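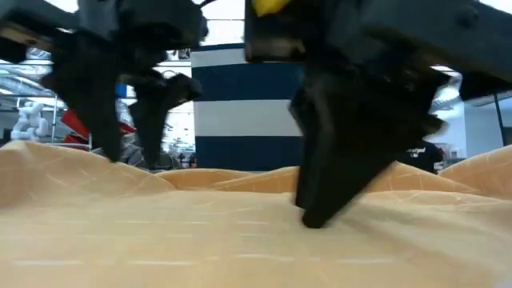 Where things stand with search

Hi all! This is the year-end note on the Pridus site, written Tuesday, December 29, 2020, with a cup of coffee and the analytics tab open. Search visits hit 1143 this month, up from 595 when your grant money came in. I'm pretty pleased with that — most of it comes from the how-to pages Pleline rewrote for us.

The meta descriptions are done too. I had 458 of them on my list and the last batch went live before the holiday.
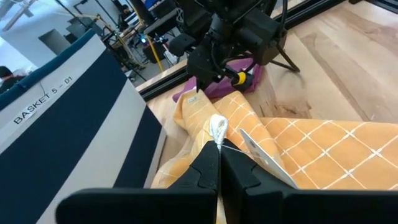 Keyword work on the product pages is slower. Wutalier gave us a good list, but people don't search the way we write, and I keep going back to swap our words for theirs. Alt text is part of the same job, so we no longer leave the alt text field blank. There are 51 pages to go and I'd like them finished by February.

Still stuck: the old Imhof directory links. They point at our former domain and the redirects drop half the path (ugh). I've asked the host twice and will call this week.

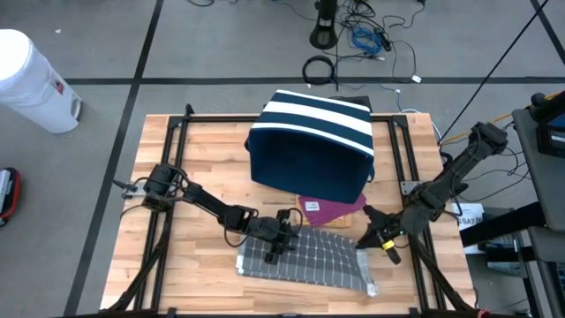

Two robot arms at a butcher-block table.

Budget is on track, and I moved what was left of the ad money over to writing.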